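Gerska Break Room, Villau Building
Monthly checklist: drinks counter and paper cups
Checked 17th January

Counter surface clean and dry: OK
Comment: Coffee ring near the kettle, wiped off during the check.

Kettle cord and plug: OK
Comment: No fraying. Cord is short enough to stay off the counter edge.

Hot water dispenser, child lock: Needs attention
Comment: Lock button sticks. Reported to Meinecke under job number 442. Use the kettle until it is fixed.

Cup holder stable: OK
Comment: Two feet were missing their rubber pads last time. Both replaced.

Cups stored upright and nested: OK
Comment: Leave new sleeves closed until the open stack is nearly used up.

Cup bottoms and seams: OK
Comment: Look at the base and the rim around it. Throw out any cup with a soft bottom, a dent that crosses the seam, or a seam that lifts under a fingernail.

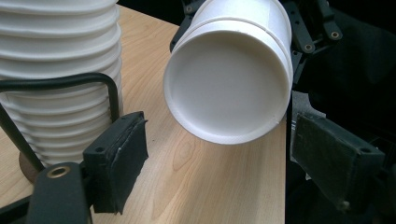
How many unopened sleeves should be kept in the cabinet?

Keep 6 on the middle shelf. Reorder from Pliton when the count drops to 2.

Lids fit the cups: Needs attention
Comment: The last box of lids is a size too large and pops off when pressed. Box moved to the bottom shelf and marked DO NOT USE. Return slip still to be filled out.

Trash can and liner: OK
Comment: Liner changed. Liquids go in the sink first.

Floor in front of counter: OK
Comment: Mat lies flat. One corner is starting to curl, check again next month.

Burn kit in first aid box: OK
Comment: Gel packs in date.

Open items: dispenser lock, lid return.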